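Situnley 室内家具・小物データ 説明書

このREADMEは、Situnleyの部屋で撮影した家具と小物の画像セットについて、内容、ファイルの分け方、ラベルの付け方をまとめたものです。利用前に「ラベルの規則」と「既知の問題」に目を通してください。

概要

収録枚数は600枚です。すべて室内で、椅子、窓まわり、床に近い場所の小物を中心にしています。部屋は住居として使われている広さのもので、展示用のセットではありません。家具の配置は撮影のたびに少しずつ変わります。同じ椅子が別の壁の前に出てくることもあります。

フォルダ構成

chairs/ 椅子が主な対象のもの。188枚。
windows/ 窓、ブラインド、カーテン。49枚。
small_items/ 靴、バッグ、その他の小物。40枚。
mixed/ 上のどれにも絞れないもの。残り全部。

1枚の画像は1つのフォルダにしか入っていません。椅子と小物が両方写っている場合は、椅子の座面が見えていればchairs/に入れます。

椅子について

chairs/には座面と背もたれの色、脚の素材を記録しています。座面と背もたれが同じ色の場合も、欄は分けて記入しています。脚は「金属」「木」「混在」「不明」の4種類です。脚の一部しか見えないときは、見えた部分だけで判断します。
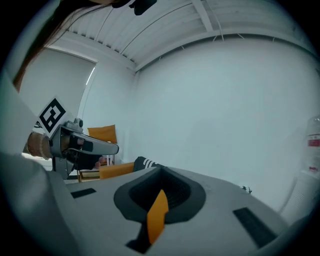

chairs/の1枚。座面と背もたれはオレンジ、窓には白いロールブラインド。

この画像の脚の欄は「混在」です。細い金属の脚のほかに、下のほうに木の枠の部分が見えるためです。座面の横にある白い3本線の黒い物は、靴ともバッグとも決められなかったので、ラベルは「小物・種別不明」としました。背景の壁は「白・無地」です。

ラベルの規則

色は日本語の基本色名で書きます。「薄い」「濃い」は付けてもかまいませんが、検索では無視されます。
種別に迷う物は「種別不明」とし、備考欄に候補を書きます。推測だけで種別を確定しないでください。
隠れている部分は補いません。背もたれが見えず座面だけの椅子は、背もたれの欄を空欄にします。
ブラインドとカーテンは別の種別です。端から光が漏れていても、下りていれば「閉」とします。

既知の問題

small_items/とmixed/の境界は作業者によってずれがあります。特に床の上の黒い物は、靴、バッグ、コード類の区別が難しく、備考欄の書き方も揃っていません。
windows/の初期分には「開」「閉」の欄がありません。後から追加した欄なので、値がない行は読み飛ばしてください。
ピンぼけした物にはラベルを付けていないことがあります。物の有無を数える用途には向きません。

Flondo版との違い

以前のFlondo版では、椅子の色を1つの欄にまとめていました。本版の表をそのまま古い読み込みスクリプトに渡すと、列が1つずれます。先にcolumns.txtを差し替えてください。ファイル名は両版で共通です。

更新

12月10日 脚の種類に「混在」を追加。chairs/の全行を見直し。
誤りを見つけた場合は、ファイル名と直すべき欄を添えてGiannakopoulos宛ての課題一覧に登録してください。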